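Dolier Household Handling Project
Progress report to the Lendside Fund, 10 September 2026

1. Work this period
Garment work on beds continued at Ridcombe with two hand-held grippers.

2. Fault
The jaws slipped on dark cloth in 8 of 80 trials. Afolabi checked the linkages and found a worn pivot on one unit — since replaced. No injuries. We stopped work for 3 days.

Black garment on the patchwork-print bedspread, both grippers in use:

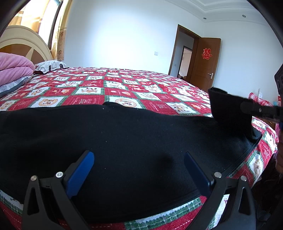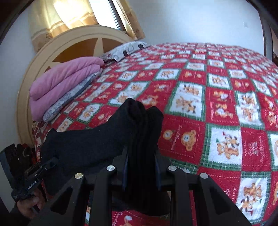

3. Next steps
Pivots will be checked before each session. We plan 200 further trials by November and ask that the second payment stay on schedule.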